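Ceiling paint: is flat white really the only answer?
Home Interior > Paint & Walls

gutterballet
House was built in 1995 and so was the ceiling paint, as far as I can tell. I want to redo the living room and the hall. The guy at the Tondumico counter told me a ceiling is flat white or it's a mistake. My spouse has a chip of something called Wollimbridge taped to the fridge. It's the color of oatmeal. It has been up there since December and I'm starting to see its side of things. Anyone put a color overhead and lived with it?

moth_and_rust
We did. Pale green in a bedroom, eight-foot ceiling. Everyone said it would feel like a cave. It feels like a bedroom with a green ceiling.

plumbbobbin
Flat white. There's a reason every house you've ever walked into has it. You hide the drywall seams, you bounce the light around, and when the upstairs tub overflows you can touch it up out of the same can.

moth_and_rust
The reason is that builders buy it by the barrel.

plumbbobbin
That is also a reason.

snackdrawer
Oatmeal over white walls can look like somebody used to smoke in there. I say this as a person who did it. If the walls are warm too you can get away with it. What color are the walls?

gutterballet
The can in the garage says Tan. No brand, no number, just Tan.

snackdrawer
Then paint the ceiling Wollimbridge and leave the fridge in peace.

plumbbobbin
If you insist on doing this, don't skip primer. And spend the money on a decent roller cover. The Resa ones in the contractor pack shed like a collie.

halfpint_hal
Disagree on the Resa covers. Wrap them in masking tape, pull it off, and the fuzz comes with it. I've done two rentals with them.

plumbbobbin
I have been in rentals. I've seen the fuzz.

latexlarry_
Since we're fighting anyway, my order of operations for a color overhead:

1. Wash it first, even if it looks clean. Kitchen grease travels farther than you'd think.

2. Tape a big sample board up there and leave it a few days. Paint always reads darker overhead. Look at it from where you sit, then from flat on your back on the floor, then again at 4 in the afternoon with the lamps off.

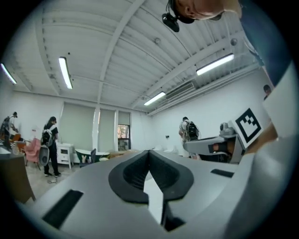
3. Cut in one wall at a time and roll while the edge is still wet. If you cut in the whole room and then go eat a sandwich, you'll be looking at a picture frame until you move out.

4. Last coat goes toward the main window. Then put the ladder away. Do not go back for that one spot.

gutterballet
Number 4 feels personal.

moth_and_rust
It's personal for all of us.

halfpint_hal
Had a quote once for $200 to do a hall ceiling and turned it down out of pride. That hall took me 19 hours and a neck brace. Take the quote.

plumbbobbin
Did they quote it in flat white?

halfpint_hal
Yes.

plumbbobbin
Okay then.

snackdrawer
gutterballet, check the sheen before you let them tint it. Wollimbridge at our store only came in eggshell, and eggshell on a ceiling shows every seam you own.

gutterballet
Chip says matte. Going back to the counter after lunch to be looked at funny.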